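About Udurness

Welcome, and thank you for stopping by. Udurness is a small company with one stubborn question, which we have been asking since the first December we spent in a drafty office over a bakery: can a machine do the chores yet? We mean the ordinary ones, like clearing a table, putting a pen back where it belongs, or tidying a shelf before the guests arrive. If you have ever looked at a living room at nine in the evening and wished it would take care of itself, you already understand what we do for a living.

The short answer is "some of them, some of the time." The long answer is the rest of this page, so do get comfortable.

What we do

We test household and shop-floor robots for the people who are thinking of buying them, and for the people who build them and would like a second opinion before anyone else gives them one. Our customers run small hotels, gift shops, packing rooms and care homes. They come to us with a brochure in hand and a fair question, usually some version of "will it really put the stock away?" We try the job, we write down how it went, and we send a report in plain words with the bad days left in.

Our library now holds 1277 recorded attempts at everyday chores, and every one of them was watched from start to finish by a person with a cup of coffee and a score sheet. We are a little proud of that, and a little tired.

The tidy-up table

Most of our tests begin in simulation, where a dropped cup costs us nothing and the table can be set again in a moment. Tidying is the chore we get asked about more than any other, so we have built up a big family of tidy-up tables, 126 layouts at last count. They are meant to feel like the odds and ends that gather on a real sideboard: a brass-colored hourglass, a gold trophy cup on its black base, a plant in a red pot that looks like a slice of watermelon, and a turquoise shelf with nothing on it yet.

People sometimes ask us why we don't stick to plain blocks, and the answer is that homes and gift shops aren't full of plain blocks! A trophy has handles in awkward places. An hourglass has slender posts, and you would not want anyone squeezing them, human or otherwise. A plant has leaves that wander into everybody's way. We would like to know how a machine copes with all of that before it meets your grandmother's cabinet.
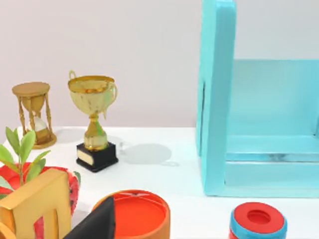 So, can they do it yet?

Picking up one thing is in decent shape. Give a good arm a sturdy object with some open space near it, and we are usually happy with what we see. Deciding where the thing should go is coming along nicely too, especially when there is a shelf waiting and the shelf is the only sensible answer.

The trouble starts with the small judgments that you and I make without noticing. How hard do you hold a pen? Do you take it near the bottom or up by the cap? What do you do when your own hand is throwing a shadow across the very spot you need to look at? We spend a great deal of our week on questions like these, and pens have become something of an office obsession – our Pilleo scoring sheet gives them a whole section to themselves. 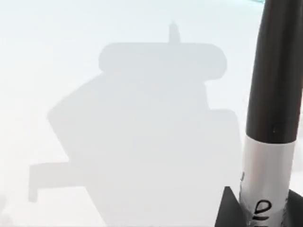 Gripper fingers at the base of what looks like a marker pen, with the arm's shadow on the surface beside it.

Our view today is that a robot can be a real help with a narrow, repeated chore in a place that has been set up for it, and that a whole messy room is still asking too much. A stockroom with the same bins in the same places is a fine candidate. A family kitchen on a school morning is a lovely dream, and we hope to write a cheerful report on it someday.

How we work with you

We start with a visit or a long phone call, and we ask what you would like to stop doing by hand. Then we choose chores from our list that come close to yours and run each one 200 times, changing the layout as we go. You get the full report and the recordings, and 2 follow-up calls are included in the price.

Our home tests are filed under the name Dambrauskienė and our shop-floor tests under Prostosov, in case you see those words on your paperwork and wonder whether you've been sent somebody else's mail. You haven't – we just like our projects to have names.

Come and see us

Our next open afternoon is Fri 16 August. Bring a chore you dislike and we will happily talk it over with you. There will be cake, served by hand for the time being.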